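Manham Library Reading Circle
Minutes of the meeting held in July 2023

Present: Ebenezer Ofori (chair), Kobina Appiah (minutes), and members from Manham, Skemel and Hodley. A big welcome to the three new faces from Skemel!
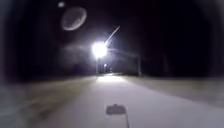
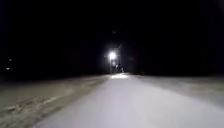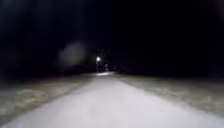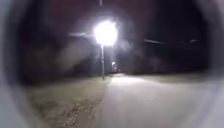 The path after dark.

1. Apologies and last minutes
Apologies were read out. The minutes of the previous meeting were agreed with one correction: the short story we all loved was set in a lighthouse and not in a boathouse. Kobina has changed it.

2. This month's book: The Salt Ledger
What a discussion this was. We ran well past the half hour set aside and the chair let it go on, quite rightly.

For anyone who missed it, the novel follows two sisters who inherit a salt works and find that their father kept a second set of accounts, written in a code that only the younger one can read. Nearly everybody had finished it, and two members had read it twice.

Ebenezer thought the opening chapters were the best thing we have read together this year. He read out the passage where the sisters open the office for the first time, and there was a real hush afterwards. Kobina preferred the middle section, when the older sister goes off to Atinga to sell the horses and we get her letters home (the spelling gets worse as she gets more cross, which several of us had missed completely).

The ending split the room. One side felt the last ledger entry was a cheat, as we never learn who wrote it. The other side was sure that it was the mother and pointed to the blue ink in chapter four. Copies were pulled out and pages were hunted for. The blue ink is there, but so is a mention of the uncle borrowing her pen, so the matter stays open.

A Skemel member said the dialogue between the sisters reminded her so much of her own aunts that she had to ring one of them. There was general agreement that the courtship chapters dragged, and that the cousin could have been left out without any loss.

Scores were taken by show of hands. Most gave it four out of five, with a handful of fives and one firm two.

3. Next book
Three titles had been put forward. After a lively round of pleading, the vote went to The Weather at Hodley Cross, a mystery told backwards. Hodley members were delighted and promised to tell us how much of the village the author has got right. It is 600 pages long, so please start early! Anyone who would like large print should tell Kobina before the end of the week.

The two runners-up go back on the list for the autumn.

4. Short story challenge
Ebenezer proposed that we try some writing of our own. The idea is a story of no more than 2,000 words which begins with a found object. Names are optional and stories can be handed in without one. The suggestion went down very well and several people were already whispering plots to each other.

It was asked whether poems would count. Agreed that they would, and that there is no lower limit on length. Stories will be read aloud at a separate evening, with tea, and nobody has to read their own if they would rather not.

5. Book swap
The swap shelf has been a joy. Kobina reported that 100 books have now passed across it, with crime well ahead of everything else and a surprising run on gardening memoirs. The shelf could do with more children's books, especially for the eight to ten age group. Please check for loose pages before leaving anything.

There was a request for slips inside the covers so that readers can leave a line for the next person. Everyone liked this. Kobina will cut some from spare card.

6. Visit to the Atinga book fair
Still very much on. Members will share cars from Manham and Skemel. The secondhand tent opens first and the regulars advise going there straight away, with a strong bag. Ebenezer is hoping to complete his set of sea stories and would be grateful for any sightings of volume 2.

7. Any other business
The audio version of The Salt Ledger was warmly recommended, particularly for the voice of the father. A member asked if we might read a play one month, taking parts. Plenty of interest. To go on the next agenda.

Thanks were given for the lemon cake.

Next meeting: August, usual room and time. Please read to the end, as we will be talking about the last chapter first.

Minutes taken by Kobina Appiah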